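Prarlow Domestic Manipulation Study
Site inspection checklist with comments: furnished room, bag collection task
Applies to: Wolska protocol, two-arm platform
Month of inspection: July

Purpose

The checklist is completed before results from a room are admitted to the study. The Wolska protocol measures whether a two-arm robot can locate, grasp and open thin plastic bags in a furnished living space. The study plan calls for 4,000 grasp attempts across all rooms, of which 3,322 had been logged when the inspection began.

Section 1. Room and furnishings

1.1 Furniture is of an ordinary household kind and has not been simplified for the robot. Satisfactory.

1.2 Bags are distributed at more than one height. Satisfactory. Bags lie on the carpet, on the chaise and on top of the black cabinet, with a large heap beside the armrest.

1.3 Floor is clear of trip hazards. Action required. Black cables curve across the carpet near the cabinet, and a thin black rod lies on the left side of the room. Cables are to be secured and the rod removed before the next block of attempts.

1.4 Both arms can meet in front of the body without contact between the forearms. Satisfactory.

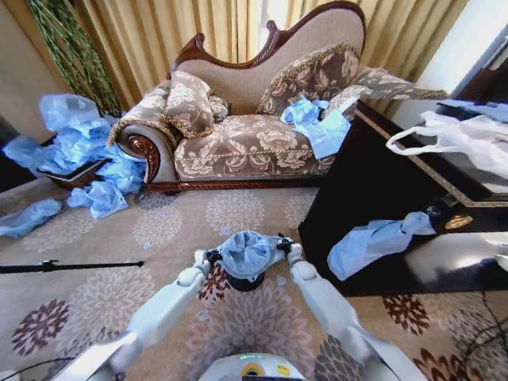
Section 2. Grippers and wrist cameras

2.1 Finger linkages are seated and screw heads are present. Satisfactory.

2.2 Wrist camera view includes the gripper and the target area. Satisfactory. The bag hanging from the cabinet is visible behind the linkages, together with its knotted top.

2.3 Hanging items are recorded separately from items lying flat. Satisfactory. The Buchanan scoring sheet provides a column for each – assessors should not merge them.

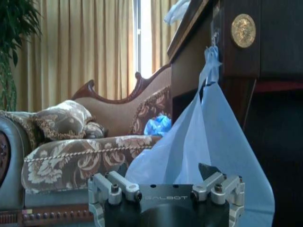
Why are hanging bags scored apart from bags on the floor?
A hanging bag must be released from its support as well as gripped, and the two faults have different causes. Combining them would conceal which part of the method needs attention.

Section 3. Grasp quality

3.1 Film is held at a narrow neck and not by a single loose fold. Satisfactory.

3.2 Held bag does not prevent the assessor from identifying the grip point. Satisfactory with comment. The bag fills much of the wrist view, but the pinched neck remains visible.

3.3 Small items on the carpet are logged as possible distractors. Action required. Flat whitish-grey pieces lie near the furniture and do not appear on the room inventory. 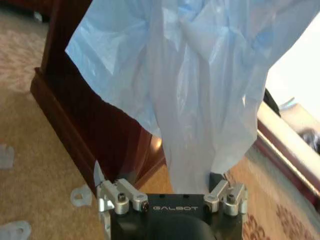

The Tesano reviewers replied that item 3.3 should be closed only after the inventory has been reissued, and asked that any attempt made before that point be marked as provisional. They added that 164 earlier attempts in another room had been treated in the same way, and that 38 of these were later withdrawn. The comment is accepted.

Section 4. Opening the bag

4.1 Opening is attempted with both grippers holding the film. Satisfactory.

4.2 The mouth of the bag faces upward at the point of scoring. Satisfactory. An attempt is scored as open only where the interior can be seen from the head camera.

4.3 Light from the window does not obscure the film. Satisfactory. The curtains should be left in their present position for the remainder of the block. 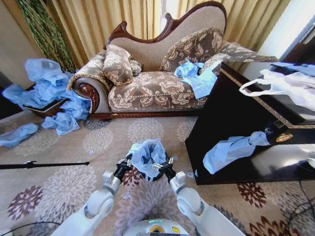 Item 4.2: bag held between the two grippers, mouth upward, head camera view.

Section 5. Outcome

Room accepted subject to completion of items 1.3 and 3.3. The amended inventory is to be lodged with the Prarlow office – a copy should be kept with the scoring sheets.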